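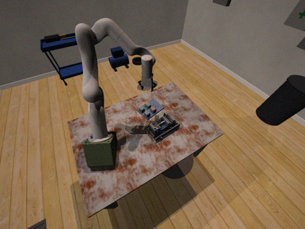

I have been meaning to write this one since July, and every time I sat down to it I ended up doing the washing up. So if it comes out in the wrong order, please bear with me.

Those of you who have read this blog for a while will know that my brother Arthur has a learning disability, that he is 41, that he likes buses and custard and does not like balloons, and that he moved out of Mum's house and into a shared flat at Beltside two years ago. I wrote a lot about the move at the time. I have written much less about what came after, partly as it is his life and I try to ask him before I put any of it on the internet. I asked him about this one. He said "yes, but say about the bus", so I will get to the bus.

What I want to talk about is the annual health check. If you support somebody with a learning disability you may well know about these already. We didn't, or rather Mum had a letter about it once, put it behind the clock and thought it was for people who were poorly. Arthur wasn't poorly. Arthur was, as far as any of us could tell, exactly the same as ever, except that he had gone a bit quiet and had started turning the television up.

It was Ewurabena Yakubu, his key worker, who asked me when he'd last had one. I said I didn't think he ever had. She didn't tut or make a face, she just got her diary out, and I have been grateful for that ever since, as I felt quite bad enough.

The first appointment was not a success. We were given ten minutes at the end of a long morning, the waiting room was packed, and there was a toddler with (you've guessed it) a balloon. Arthur got as far as the second set of doors and then went home. I don't blame him in the least. I'd have liked to go home too! But on the way back Ewurabena said we should ask for what she called reasonable adjustments, and I said were we allowed to, and she said it was his right and we were allowed to ask for as many as he needed.

So we rang up. I had a little list. We asked for a double appointment, first thing, before the waiting room filled up. We asked if he could come in beforehand just to look at the room and sit in the chair. We asked for the same nurse both times. The receptionist put me on hold for long enough to drink a cup of tea, and when she came back she said yes to all of it.

The nurse was Jean MacLeish, and I would like to bottle her. On the practice visit she let Arthur put the blood pressure cuff on her arm and press the button, and then on mine (mine was a disgrace), and she never once suggested doing his. She talked to him the whole time and not to me. When I answered for him, which I do, I've done it since I was six, she waited and then asked him again. I noticed it the second time and shut up.

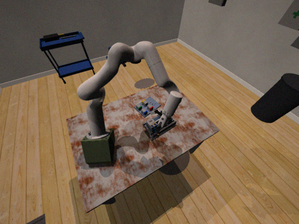 Robot arm over the table, computer picture.

On the day itself he went in with his bus timetable in one pocket and his photo book in the other. The book was Kwabena Sarpong's idea. Kwabena does the evenings at the flat and he'd put together a page for each bit of the check, so Arthur could turn over when one was finished and see how many were left. The one page we hadn't prepared was ears, as none of us had thought of it. Jean looked in the left one and said "oh, Arthur, love", and then looked in the right one and said it again.

Wax. Both sides, packed solid. He had been going quiet at tea time because he couldn't follow what anyone was saying, and we had all been sitting there wondering if he was unhappy at Beltside. Mum had been lying awake over it. I had very nearly asked for a meeting about his mood — I'd got as far as drafting the email.

It took a fortnight of drops and a second trip. On the way home from that one we caught the 88, and he sat upstairs at the front and told me the engine was "very loud today" and grinned all the way to the terminus. That is the bus, Arthur. I've said about the bus.

There were some other things as well, which are his own business, and one of them wanted a blood test, which is another story and involved an awful lot of custard. But he came out with a proper plan, written in big print with pictures, and his own copy to keep. He keeps it in the drawer with the timetables. Senyo Amegashie, who has the room across the hall, saw it and wanted one too, and his sister has now rung the surgery for him.

I keep thinking about that letter behind the clock. It was a perfectly polite letter. It was also two sides of small type, addressed to a man who doesn't read, and it never said in plain words what the check was for. I've written to the practice manager to say so, nicely, and offered to lend them Kwabena's book.

If you're in the same boat, ring your surgery and ask whether your person is on the learning disability register, as it isn't always automatic. Ask for the longer appointment. Take something nice for afterwards. And if anyone has tips on dentists I'd love to hear them in the comments, because that is next and he has already told me no.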